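Learning Systems in the Workshop
Posted in: Course Notes > Unit 4 > Gathering Demonstrations
11/16/25 | by the Plasitstead teaching team

Gathering Demonstrations: What Goes In Is What You Get Out

Welcome to my favourite unit of the whole course! Up to now we've talked about policies as though the examples simply turned up on a drive somewhere, neatly labelled and ready to go. This week you make them yourselves, and I think you'll come away looking at every dataset you ever download in a different light.

Quick recap from September. A demonstration is one complete go at a task, recorded from start to finish: what the wrist camera saw, where the arm was, how wide the gripper was open, all on the same clock. We call one of these an episode. The learner sees nothing else. It doesn't know what you meant to do, it doesn't know you were tired, and it can't tell a clever move from a lucky one. If you hesitated over the object for two seconds before going in, then hesitating is part of the task as far as the learner is concerned.

1. Choosing the task

Our running example is pick and place with everyday workshop items, in and out of a tray. It sounds too easy, and every year people ask for something fancier. Stick with it for a week! A small item in a tray gives you walls to avoid, a shiny floor that changes with the light, and plenty of ways to take hold of the same thing.

Rings and rolls are a lovely case. You can close on the outside with one finger on each side, you can put both fingers in the hole and open them, or you can put one finger through the middle and squeeze the side wall. All three are good grasps. The trouble starts when you use all three without noticing, each from much the same starting position, and a simple learner averages them into something that lands on the rim and does nothing useful. (We'll meet learners in Unit 6 that cope with several answers at once, and they are a delight, but please don't lean on them yet.)

So before you record anything, write down your grasp rule in one sentence. "One finger in the core, one outside, straddling the wall" is a perfectly good rule.

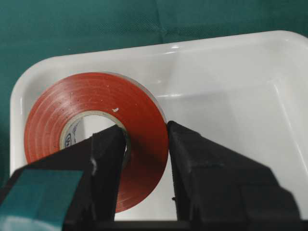 One reader of last year's version of these notes wrote in to say that a single grasp rule had made her Jostik set too narrow: the policy did beautifully until the object sat hard against something, and then it had no second idea. She's right, and I'm glad she wrote. The answer we've settled on is to begin with one rule, train on it, find where it fails, and then add a second rule only for those positions. Label the second batch separately so you can take it out again.

2. Spreading your examples

The set we hand out with this unit, Cordero, has 600 episodes in it. After review we kept 574. Have a look at the ones we dropped as well, they're in their own folder and they are really instructive — mostly late starts, with a couple where the arm was already moving when recording began.

What you want from your own set is spread that you chose on purpose. Vary these between episodes:

- where the object sits in the tray, including close to the walls
- which way it's turned, and whether it lies flat or leans
- where the arm begins
- the lighting, if you can manage it

Keep these the same for the whole of your first batch:

- the camera mount (tighten it, then check it again at the halfway point)
- the recording rate
- the grasp rule
- the spot where you release

People are dreadful at being random. Left to ourselves we put the object down in the same comfortable place again and again, a little left of centre usually, and then wonder why the policy favours the left. Print the placement sheet and follow it, even when it tells you to do something awkward. The awkward ones are where the learning is!

3. What the wrist camera can and can't tell you

A wrist view is wonderful up close. The fingers stay in the same part of the picture the whole time, so the learner gets a steady reference for how far off it is. The cost is that the fingers also hide things, and often the exact bit of contact you care about. Play back one of your episodes at quarter speed and ask yourself whether you could do the task from that view alone. If you can't, the learner will struggle too, and you may want a second camera looking across the bench.

Don't scrub everything spotless either. Dust, scuffs and bits of glare are part of the world your policy will be working in.

4. For the lab

Each pair records 24 episodes in Fornau, following the placement sheet. Save failed attempts, and mark them as failed straight away while you still remember what went wrong. Swap drivers at the halfway point and note the episode number where you swapped. It's surprisingly easy to spot the change of hands in the plots, and we'll put everyone's up on the wall next session.

Before you start, watch episode 222 from Cordero all the way through. It's slow, a bit wobbly on the approach, and it recovers from a bad first angle without letting go of the task. I'd take one like that over a handful of perfect runs, as it shows the learner how to get back on track.

Bring your grasp rule, your placement sheet with the boxes ticked, and one paragraph on the episode you were least happy with.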